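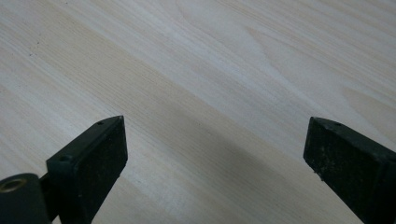

Joint Ceasefire Monitoring Commission, Vasau Sector
Minutes of the regular session held 21st June
Venue: Flallmont, liaison building, upper meeting room
Status: Approved for circulation to both delegations and the observer mission

Present: Northern delegation (four members); Southern delegation (four members); observer mission (chair, deputy chair, legal officer, military liaison officer); secretariat. Interpreters attended throughout.
Apologies: Engineering adviser, Southern delegation.

1. Opening and agenda

1.1 The chair opened the session at 09:40. The start was delayed by the late clearance of one vehicle at the Farquharson crossing.

1.2 The agenda was adopted with one change. The Northern delegation asked that the item on drone flights be taken before the item on prisoner lists. The Southern delegation had no objection.

1.3 The Southern delegation asked that its agreement to the order of items not be read as agreement to the wording of any item. Noted.

2. Minutes of the previous session

2.1 Paragraph 4.3 was corrected to read "the eastern bank" in place of "the eastern road." Paragraph 6.1 was left as drafted. The minutes were then approved.

2.2 Matters arising: the translation of Annex C into the second working language is still outstanding. The secretariat will circulate it before the next session.

3. Incident report for the period

3.1 The military liaison officer presented the consolidated log. The observer mission recorded 251 incidents along the line of contact, of which most were small arms fire at night. The figure combines direct observation by patrols with acoustic records from the fixed posts.

3.2 The Northern delegation said its own log was higher and asked for a joint comparison. It stated that fire from the Vullier heights was under-reported because the nearest fixed post has no line of sight to the rear slope.

3.3 The Southern delegation did not accept that any fire had come from the rear slope. It referred to its letter of June, in which it reported movement of heavy weapons into the withdrawal zone from the opposite side. The letter is attached to the log as received.

3.4 The chair recalled that the log records location, time and type of incident. Responsibility is assigned only after a field inquiry. Neither delegation's statement changes the log.

3.5 Two incidents were referred for field inquiry: the damage to the pumping station access road, and the mortar impact south of the Vasau grain depot. Inquiry teams will be mixed and will travel in observer vehicles.

3.6 Action: military liaison officer to circulate terms of reference for both inquiries. Delegations to name team members within 20 days of receipt.

4. Withdrawal of heavy weapons

4.1 The legal officer summarized the position. Under Article 7 of the agreement, weapons above the listed caliber are to be held at declared storage sites outside the zone and made available for inspection on notice.

4.2 Inspections were completed at all declared Northern sites. Serial numbers matched the register except at one site, where the plates on several barrels could not be read. The Northern delegation will supply the transfer records.

4.3 Inspections at the Southern sites were completed with one exception. Access to the storage site west of Flallmont was refused at the gate on the ground that notice had not been received. The observer mission holds a transmission receipt for the notice.

4.4 The Southern delegation said the receipt showed dispatch only. It proposed that future notices be confirmed by telephone as well as in writing. The Northern delegation agreed, provided that failure to answer the telephone does not count as lack of notice.

4.5 Agreed: written notice remains the controlling notice. Telephone confirmation will be attempted by the duty officer and the attempt logged. The refused inspection will be rescheduled.

5. Unmanned flights

5.1 The deputy chair reported interference with two observer drones during the period. Both returned to base. Flight data have been kept.

5.2 Both delegations denied use of jamming equipment against observer flights. Each stated that its forces use such equipment against unidentified aircraft in self-defense.

5.3 The deputy chair proposed that flight corridors be notified in advance, by grid square and time window, to one named duty desk on each side. The Northern delegation supported the proposal. The Southern delegation asked for time to consult its general staff on the length of the notice period.

5.4 No decision. Item carried forward.

6. Farquharson crossing

6.1 The secretariat presented the crossing figures. A total of 3377 civilians passed in both directions during the period. Closures on security grounds were shorter than in the previous period, but the afternoon lane was closed more often.

6.2 The Northern delegation asked for longer opening hours during the harvest. The Southern delegation said that staffing on its side did not allow this without a change to the shift pattern, and that the approach road on the Northern side was not lit.

6.3 The legal officer pointed out that farm permits issued under the earlier local arrangement expire at the end of June. Holders will need an extension or a new permit in order to reach land on the other side.

6.4 Agreed: existing farm permits to be extended without fresh application until the next session. Both delegations to instruct their crossing staff in identical terms. The text of the instruction was settled during the break and is attached as Annex B.

6.5 Opening hours were not agreed. The working group on civilian movement will take up the lighting and staffing points together.

7. Lists of detained and missing persons

7.1 The delegations exchanged updated lists in sealed envelopes through the chair. The lists were not discussed in open session.

7.2 The Southern delegation stated that several names on the earlier Northern list appear more than once under different spellings. The secretariat will prepare a single transliteration table for use by both sides.

7.3 The Northern delegation asked that medical cases be treated separately and ahead of any wider exchange. The Southern delegation agreed in principle and reserved its position on the definition of a medical case.

8. Public statements

8.1 The chair drew attention to press statements issued by both sides after the previous session, which quoted from discussion under a closed item. The chair asked delegations to keep to the agreed communiqué.

8.2 The Northern delegation said its statement had corrected an earlier one. The Southern delegation made the same point in reply. The chair repeated the request.

9. Other business

9.1 The radio channel assigned for emergency contact on the Vullier stretch will change. New settings will be handed over in person at the crossing.

9.2 The observer mission asked for clearance to replace the generator at the northern fixed post. Clearance was given by both sides for a single convoy in daylight.

10. Next session

10.1 The next session will be held at Vasau on a date to be fixed by the secretariat. Draft agenda items are to be submitted in writing in both working languages.

10.2 The session closed at 15:25.

Annex A: Consolidated incident log (restricted)
Annex B: Instruction to crossing staff on farm permits
Annex C: Inspection procedure, second working language version (to follow)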